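# Desktop tower (the inside of one)

A desktop tower is the upright box that sits under a desk and does the work for the screen on top of it. I've been looking after this page of our repair wiki since October, when Kanyarat Paisan handed it over to me with the words "make it less dry", so you're getting the chatty version. Corrections are welcome on the talk page, and I do read them!

## Name

People call it a tower, a PC, a base unit, a system unit or (my mum, for twenty years) "the hard drive". "Tower" comes from the shape, tall and narrow. Before towers caught on, most home and office machines lay flat with the monitor standing on top, and those were simply called desktops. The confusing result is that a "desktop tower" usually lives on the floor.

## The case

The case, or chassis, is mostly folded sheet metal with a plastic front. One side panel comes off and the other usually stays put for good, as it only covers the back of the board. Home-built machines tend to use thumbscrews. Office ones more often have a latch or two, and a lot of the plastic inside is coloured so you know which bits are meant to be moved. Blue is common, green turns up too, and the colours don't mean the same thing from one maker to the next, so check before you pull.

Lay the tower on its side before doing anything indoors with it, as it were. I worked on mine standing up for ages and dropped screws into every corner it had. On its side, the board is flat like a table and the heavy parts aren't hanging off anything.

## The motherboard

Everything plugs into this, or plugs into something that does. It's a printed circuit board, traditionally green, although black has been fashionable for years among people who buy cases with windows. The big landmarks are the processor socket, the memory slots and the expansion slots, and once you can find those three you can find your way round nearly any board.

The socket deserves its own paragraph. On many boards it has a metal frame that folds over the processor and a lever that holds the frame shut. With the lever up and the frame open, the contacts are exposed, and on a lot of Intel-type boards those contacts are hair-fine springy pins in the socket itself. Touch them with a sleeve and you can bend a whole patch. Yupin Bunnag once spent 40 minutes straightening two of them with a sewing needle and a magnifier, and she was very pleased with herself afterwards (quite right too).

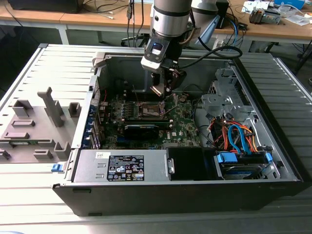 Processors only go in one way round. There's a small triangle on one corner of the chip and usually a matching mark by the socket, plus notches on most types. Line them up, lower the chip straight down and let go. It shouldn't need any pressure at all. The lever is a different story – it can feel alarmingly stiff the first time, and the creak it makes is normal.

## Expansion slots

These take graphics cards, network cards, sound cards and so on. Each slot lines up with an opening at the back of the case, filled by a cover when it's not in use. Keep the covers you take out. I have a biscuit tin of them and it's still never the right one.

## Power supply

The power supply is a metal box of its own, with a label giving the voltages, the currents and a crowd of little safety marks. Where it sits varies: top rear in older towers, bottom rear in many newer ones. Please don't open it. The capacitors can hold a charge after it's unplugged, and a replacement unit is the sensible answer when one fails.

## Cooling

A heatsink sits on the processor, normally with a fan on it or close by. Office machines often have a plastic duct as well, which steers the air where it's wanted. Ducts get left off after repairs more than any other part, in my experience, and then the owner comes back complaining about noise. Tassanee Sitthichai has suggested a separate page on ducts and I think she's right.

Dust is the other thing. Hold the fan blades still while you clean them.

## Still to do

- Memory slots need a proper section (Chutima Khunthong has offered)
- The bit on colours could do with a table by maker
- Somebody please check my paragraph on contacts against the AMD-type sockets, which I've handled only 9 times

Last edited May 8, 2026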